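Call for illustrators and printmakers: the Drustomine box

Hi! I'm Vesna, and I draw, print and fold things for a living (mostly record sleeves, some posters, the odd children's book when the rent is looking scary). I'm putting together a boxed set of small printed pieces with the band Cevura and I'm looking for people to make it with me. If you draw, cut lino, collage, letter or do something I don't have a word for, please read on.

First, what it is. Cevura recorded a long instrumental album called Drustomine, and there are no lyrics on it at all, just titles. The band doesn't want a normal sleeve. They want a box with a stack of prints inside, one for each track, and every print made by a different artist who got the music and the title and nothing else. I've already done mine, for a track called Trondari, and it came out as a very long dog. The band loved it. So please don't worry about being literal!

The edition is 334 boxes. All prints are two-color risograph on uncoated paper, and I run the machine myself, so you don't need to know anything about riso to apply. I'll send a template and a swatch sheet, and I'm happy to get on a call and talk through separations as many times as it takes. If you've only ever worked with a ballpoint pen, that's fine, ballpoint scans beautifully.
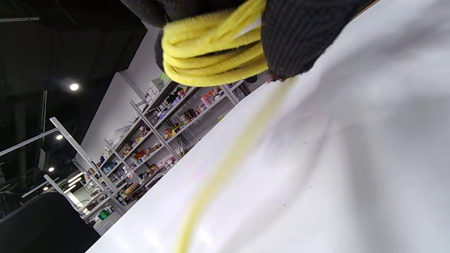

Now money, which I always scroll down to find, so I'll try to be plain. Each artist gets $1005 for one finished piece and one round of changes. Half comes when you sign the agreement and the other half when I have your final files. It's an odd number, I know. Hrvoje Matić, who plays bass in Cevura and does their bookkeeping, divided the budget and refused to round it down. You also get five boxes to keep, sell or give to your mother. You keep your copyright and your originals, and we only ask to use the piece for this edition and for showing the box online and at the launch.

What I need from you is one artwork in two layers, delivered by the end of December. I'll send you your track within a week of saying yes. You can swap with another artist if you both agree and tell me early, but please don't swap twice, my spreadsheet can't take it.

You don't need a degree, a following or a client list. You do need to be 18 or older and able to answer email in a reasonable amount of time. You can live anywhere. I'd especially like to hear from people who haven't had work published on paper before, and I'm holding some of the spots for them.

No AI-generated images, please, and nothing that has already been released somewhere else.

There's also a separate paid job for someone who lives close enough to come to the studio on Grgić Street. I need a pair of hands for collating, folding and packing, spread over several afternoons. It's sitting-down work with a lot of tea and loud music, and it pays by the hour. Write "folding" in the subject line and tell me which afternoons you can do.

To apply for the artist spots, send me up to five images (small files!) and a few sentences on what you'd like to try. A link to a site is fine too. Please don't make new work for the application, and don't send a full proposal. Last time I made a call like this I got 81 replies and I read every one, so give me a little while. Everybody gets an answer, including a no.

Write to me through the contact form on this site, subject line "Drustomine box." Questions can go to the same place.

Vesna Angelovski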